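Pretend grocery corner: is the big slanted stand worth it?
Play Spaces & Classrooms > Setting Up

cecilia_amoah
Posted Monday, August 26, 2024

Hello everyone, and I hope the back-to-school rush is treating you kindly. I've been going back and forth on this all summer and I need some outside opinions before I spend any more of my budget. We're putting together a pretend market for the kids at our center, and I've fallen hard for one of those wooden produce stands with the slanted bins, the kind you'd see in a real store. The one I want is from Plellow and it comes to $900 before any vegetables go in it. My co-teacher Selorm thinks I've lost my mind and that we could do the same job with milk crates and a folding table. He may be right! But has anyone lived with one of these for a while? Do the kids use it, or does it just look nice for the open house?

nutarholm_dela
We put one in back in July, so I can't speak to years of wear, but I can tell you I'd do it again tomorrow. The slant is what you're paying for. On a flat table the little ones only see the front row and everything behind it gets forgotten, and on the tiers they can see the whole lot and start sorting without being asked. Ours is light wood with the black trim, standing on gray carpet tile, and we kept one plain wood crate as well, which gets more love than I would have guessed (children do like a thing they can put their whole arm into).

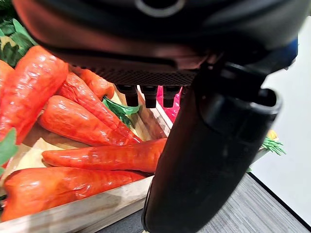
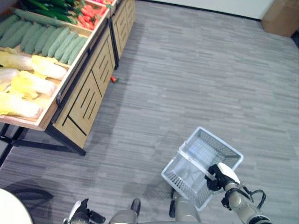
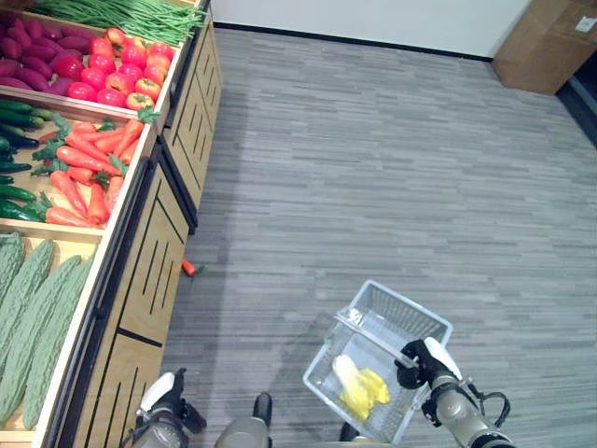

The other thing I'd say is to think hard about your vegetables before you order. We bought a big mixed assortment from Gruber, and I was so pleased with the bitter melons, because half our families cook with them and the children know exactly what they are. My own mother came to visit and went straight over to pick one up. If I had gone with the standard set it would have been all corn and peas and a slice of pizza, and I don't think the grandparents would have stopped to play at all.

Kwabena A.
Lovely, Dela, but I'm going to be the grump here. $900 is a great deal of money for something to put plastic carrots on. My sister and I run a playroom out of our church hall and we built ours from shelving and two old crates for $100, paint included. It isn't pretty, but it folds up on Friday and goes in the closet, and I'd like to see anybody do that with a full stand. Where does it all go when you need the floor?

nutarholm_dela
It stays put, Kwabena, that's fair. If I had to clear the room every week I'd be with you. We have the space and I know not everyone does.

cecilia_amoah
We wouldn't have to clear ours, thank goodness. Can I ask about the food itself? Our last set was that thin hollow stuff and it was all dented by Thanksgiving.

cdramani
Different Cecilia here, hello! I'd go for the heavier foam kind for anything long, like cucumbers and carrots. The leafy tops do work loose, so have some glue handy. And please buy more than you think you need of whatever is orange. I have no explanation for it. We had a count at the end of last year and we were down 51 pieces, and a good half of them were carrots. Two came home in my own coat pocket.

For baskets, get plastic ones with a handle that swings up, and small enough that a four-year-old can carry a full one. Ours came from Movgate and they rinse off in the sink.

Kwabena A.
On baskets we agree completely. We started with wicker and it scratched everybody's legs.

selorm_b
The co-teacher has arrived. For the record I never said she'd lost her mind, I said I wanted to see the delivery charge first. I've now seen it and I still like the milk crates. But I'll admit the tiers make sense for sorting, and I hadn't thought about the back rows disappearing on a table. Dela, did you bolt it down or anything? We have two or three climbers in our group this year.

nutarholm_dela
We asked the maker and followed what they told us for our floor, so I'd ask Plellow the same before you decide. And put the heaviest vegetables on the bottom tier. Ours had the sweet potatoes in three different spots before we settled on anything, so don't feel you have to get the layout right the first week.

cecilia_amoah
Thank you all, this has been such a help. I'm going to measure the corner again tonight, and Selorm is going to hold the other end of the tape whether he likes it or not. Does anyone have a cash register they love?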